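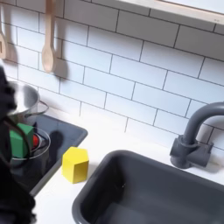
Kitchen bench, gripper at the left, yellow block standing on the counter beside the stove.

I joined the robotics club at the Undwood campus in September, mostly to find out whether I was wrong about it. My position going in was that home robots are a way of spending a great deal of effort on things a bored eight-year-old can do. I've now sat through enough evenings to have an opinion, and it has moved a bit, though not as far as Benito Vallejo would like.

Benito runs the kitchen project. The team is called Punero, for reasons that were explained to me and that I have forgotten. The goal this term is sorting: coloured blocks go into a dish or stay out of it, depending on what the task card says. They picked a kitchen because everybody wants a robot for the kitchen. Fair enough. I want one too. I'd like it to do the roasting pan.

What I keep noticing is how much of the difficulty has been put there by choice and how much has been quietly taken away. The bowl is clear glass, and I'm told that is a nasty thing to ask a vision system to deal with. Good, leave it in. But the blocks are bright green and bright yellow, with flat faces, against a white counter and a dark stove. My own kitchen has no bright yellow hexagons. It has half an onion in cling wrap and a lid that doesn't belong to anything.

I put this to Fulgencio Nieto, who writes most of the control code, and he said you have to start somewhere. I agree, you do. My complaint is about the poster in the hallway, which says "household assistance" in letters as tall as my hand. If the work is block sorting, call it block sorting. It's respectable work and I'd happily come and watch it under its own name.

Then there are the numbers. The club reports a success rate over 30 trials, and 30 trials sounded like plenty until I asked what gets counted. A block that lands in the bowl and tips against the side is a success. A block that gets knocked along the counter and is put back by a person is a "reset", and resets don't go in the total. I am not accusing anyone of cheating. They wrote the rule down, it's on the club page, and Benito showed it to me without any fuss. I still think it's the wrong rule.

I've suggested they run 300 trials with resets counted as failures and publish whatever comes out. Fulgencio did the sum on how many evenings that would take and went a bit grey.

On the other side of the ledger, the students are getting a decent education out of this. Two of the first-years couldn't read an error log at the start of term, and last week I heard them arguing about gripper speed in terms I had to go and look up. They argue well, too. That's worth the room booking all by itself, whatever becomes of the robot.

The Ommont student challenge is next, with 6 tasks on the list and the sorting one worth the most points. The Garrido team will be there, and their entry folds tea towels. I have doubts about that as well, but at least I own tea towels.

I'll be going along to watch. Benito has asked me to help with scoring, and I've said yes on the condition that I get to write down the resets.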